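Westudura workshop notebook
Textile care bench
3 February 2022
Entry by Kátia Rocha

Purpose: to agree a single method for sorting and folding the cleaning cloths before they are returned to the shelves. The cloths for the Umo and Falcão rooms have been stored together since the shelving was moved, and colleagues have asked for a settled order.

The grey plastic basket with the perforated front was placed on the dark fabric surface. It remains the preferred container for this work. The holes admit air, and the cloths inside can be partly identified from the front without turning out the whole pile. The brown cloth shows through the oval handle opening, and the blue one is kept towards the back.

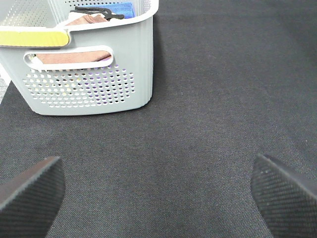
The stock list received from Gemumus gives 679 pieces across all stores, of which 16 are assigned to this bench. The list does not distinguish between general cloths and microfibre. Until it is corrected, the two kinds are to be entered on separate lines in our own register, under the existing shelf numbers.

Folding. Microfibre towels are to be folded to a rectangle and laid flat beside the basket, clear of the general cloths. Labels may be left showing at the edge. General cloths may be folded more simply and returned to the basket in any order, provided that the handle opening is not obstructed from outside. Straps and cords should not be stored with textiles in the long term and are to be moved to the hook rail when the basket is next emptied.

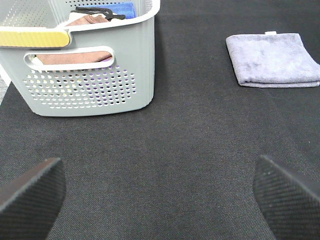 Washing instructions are unchanged. Microfibre is washed separately and without softener. The general cloths may be washed together once the colours have been checked for running; the blue should be tested first.

Outstanding: corrected stock list from Gemumus; a second basket of the same pattern for the Falcão room; shelf labels in the larger type. The register will be reviewed in March.

K.R.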